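23/10/2020
Paper cup soak tests, second batch

Carried on with the hot water soak. Same method as in April: fill to the line, lid off, weigh the cup empty and dry, then again after 37 minutes. Water from the kettle each time, no top-ups.

Wullby stock first. Side seam held on all of them, base seam went soft on 2. The soft ones both came out of the opened sleeve, so damp storage may be part of it. Moved the rest to the dry cabinet.

Lysenko stock took up less water but the rim is stiffer and starts to unroll if you squeeze it after the soak. Edmund Żak thinks the board grain runs the wrong way for that diameter. Need to cut one flat and look.

The Filtent balance was drifting again before lunch. Recalibrated, then repeated the morning weights. Old ones crossed out on the previous page, do not use them. Log number for the good set is 563.

Printed cups still to do. Want to know if heavy ink coverage changes how fast the wall softens. Plain white ones from the same supplier would make a fair control but we have none. Drirkura quoted a minimum order of 3000, too many. Ask about samples. 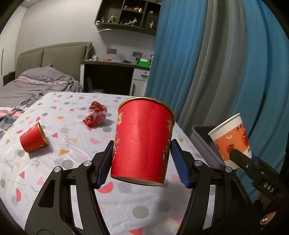

Printed cups: red with gold rim, and white and orange with apples.

To do: label the dry cabinet shelves, order blotting paper, cut the Lysenko cup, check the kettle thermometer against the glass one.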